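Sultuna Assembly Learning Project
Progress report to the Trometti Fund, second period
February 28, 2026

Your office asked for a shorter report than last time, and for one with fewer graphs. We have managed the first and come close on the second by leaving out graphs altogether.

The aim for this period was to find out whether a policy trained on short corrections learns block assembly better than one trained on full demonstrations. In a correction, the operator lets the robot work until it starts to go wrong, takes over for a few seconds, and hands control back. We collected 446 full demonstrations and 234 corrections. The corrections took far less operator time, though the operators report that watching a robot almost do something is more tiring than doing it.

Both policies were tested on the same assembly, in which colored blocks stand in slots in a red base and a green cross-shaped piece goes over them. The green piece remains the hard part. It has to line up with everything below it at once, and small errors made early on are all presented for payment there.
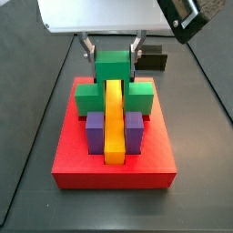
Figure 1. Gripper fingers at the upright of the green block, with the yellow and purple blocks standing in the red base.

Each policy was given 50 trials from shuffled starting positions. The demonstration policy failed in 9 of them, nearly all at the green piece. The policy that also saw corrections failed less often, and when it did miss it tended to back off and try again. The earlier one preferred to push. We would like to call this judgment, but the proposal promised you plain language, so we will call it a higher retry rate.

The Kaltthorpe base, with its tighter slots, was due for testing in February. It has been machined twice and fits its own blocks once. A third version is on order, and the cost comes out of the existing parts budget.

For the next period we plan to:
Repeat the comparison with equal operator time on each side, which the reviewers asked for and we should have done first.
Run the tight-slot tests when the new base arrives.
Release the correction data, with notes on how the operators decided when to step in. At present those notes say "when it looked bad."

No change to the end date is requested.

Ásgeirsdóttir
Project lead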